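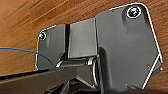 Last changed: Tue 11 August

Let the Line Keep Its People

I worked at the Dadari plant for years before the first robot arm came in. Most of what I read about automation is written by people who have never put in a screw for a living, so I will stick to what I know.

The arm took over the part of the job that hurt. Ravindra Malhotra has bad wrists from it, and I don't miss it either. What I object to is what came next. Four of us used to talk across the bench all shift – now one person watches and the others were moved to packing.
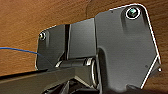 Does a robot on the line mean fewer jobs?
That depends on what management does with the hours it saves. At our plant the headcount stayed the same, but the skilled jobs shrank.

A person who only watches forgets how the work feels. When the arm stopped in March, Freya Ellwood was the only one on shift who could still do the job by hand at full speed.
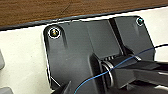

What I would ask for

Keep everyone in rotation on the hand bench, at full pay. Train the people already there to set up and adjust the arm before hiring from outside. And ask them where it should go – they know which jobs they would gladly give up.

Evaristo Esquivel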